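Bachmann Gallery opens its fall program with "Slow Weather"

I'll admit I've been waiting a long time to write this one! In July we open "Slow Weather," a show of 23 drawings by Jonas Schwaiger, and I couldn't be happier to have them on our walls here in Giltthorpe.

Some of you will remember Jonas from the group show we did with the print workshop in Mevley (he had the two small charcoals by the door, the ones everybody kept leaning into). Those were studies. Now you get the big sheets, and they take up both of our downstairs rooms. 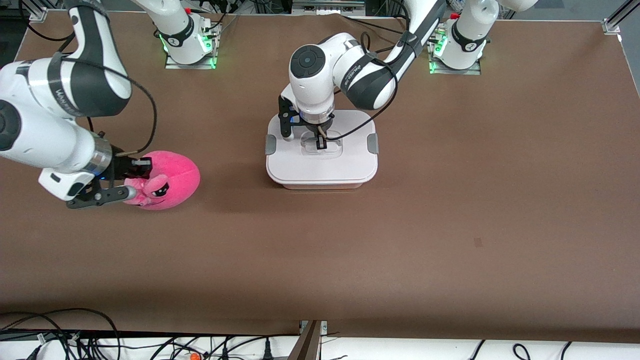
Bachmann Gallery | Press and Public Programs

Jonas draws clouds, mostly, and the hills under them. He works in graphite on heavy Gramo paper, and he goes back to the same sheet again and again, rubbing out a whole sky and starting over. You can still find the old skies if you stand close. My own favorite is "Ridge, Clearing," which took him roughly four years and still looks like it might change while you're getting your coat. When I asked him how he knows a drawing is done, he told me, "I get tired of arguing with it." I wrote that down right away.

We've hung the show low, the way he asked us to, and there are benches in both rooms (bring a friend, stay a while). A small catalog with an essay and all the drawings will be for sale at the front desk.

The opening starts at 4 p.m. Jonas will give a short talk upstairs and then take questions, and after that there's wine and the good pretzels from across the street. Admission is free, and kids are very welcome.

If you're writing about the show and need images of the drawings or a few minutes with Jonas, just reply to this release and I'll set it up. Early viewings for press can be arranged too, mornings are best.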